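Call for Participants: Paid Evaluation of the Ekama Simulation Kit for Multi-Arm Workcells
Posted 07/11/2019 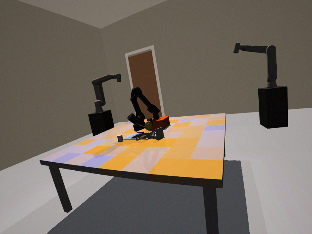
Kurko is seeking outside users to evaluate Ekama, a simulation kit for planning and testing robot arm tasks before hardware is installed. The kit includes a scene editor, a library of arm and gripper models, a contact solver and a scripting interface. Release is planned for September, and the results of this evaluation will set the final list of fixes.

The evaluation runs for 9 sessions of two hours each. All sessions are remote. Participants install the kit on their own machine, work through assigned tasks in a tabletop cell, and submit the log file and a short written report after each session. Tasks cover arm placement, reach checks, grasp planning for small parts, and collision checks between a table-mounted arm and arms on pedestals. The last two sessions are open: participants bring a cell layout of their own and rebuild it in the editor.

We have 28 places. Of these, 9 are held for current users of Ultetti, our older single-arm package, who will also test the file converter.

Requirements

At least one year of work with industrial or research arms, in any role
Basic scripting ability
A desktop or laptop with a dedicated graphics card and 39 GB of free disk space
Written English sufficient for bug reports

Experience with other simulators is useful but not required. Employees of firms that sell competing simulation software are not eligible.

Payment and terms

Participants receive $600 on completion of all sessions and reports. Partial completion is paid per session. A license for the release version is included and does not expire. Participants sign a nondisclosure agreement covering unreleased features. Layouts submitted in the open sessions remain the property of the participant.

How to apply

Use the form on the Ekama product page. State your current role, the arms you have worked with, your operating system and your graphics card. Do not attach a resume. Screening and scheduling are handled by Acheampong, our testing contractor, and all replies will come from their office. Applicants who are not placed may ask to be kept on the reserve list.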